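The Hands That Teach the Hands

For eleven years Randa Sabbagh packed kitchen goods at the Nasrallah warehouse in Ellwood. She knows how a mug wants to be picked up and which boxes will split at the corner. These days she gets paid for knowing it.

Randa is one of the packers who moved over to Presero, the automation group one floor up, when the Vosska packing line came in. She spends her shift with a gripper in each hand, doing small household jobs over and over so a robot can learn from the recordings. Her target for September was 1,222 good takes, and she talks about it the way a runner talks about a personal best! 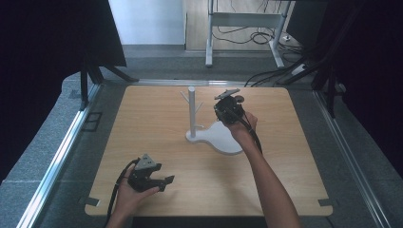
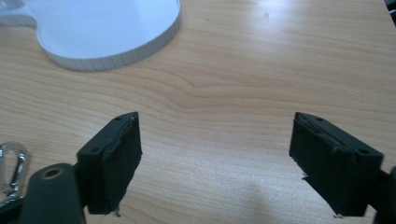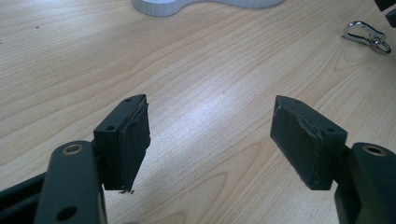

The mug tree station at Presero. The second and third pictures are the view from a gripper, jaws open over the table.

What struck me most was how much the job belongs to the people doing it. Dalia Sqalli, who runs the floor, started out handing down written instructions. Now the operators write them – and argue over them, cheerfully, at lunch. Rami Akl worked out an easier way to turn the wrist on a tricky reach, and by the next morning everyone was using it.

It is still physical work. Shifts on the grippers are capped at 40 minutes before a break, a rule Abla Bataineh pushed for after her forearms complained. Rubber pads wear out and have to be replaced. Some afternoons drag.

But Randa used to go home with a sore back and nothing much to tell. "My son asks me what the robot learned today," she says. "I have to think of a good answer on the bus."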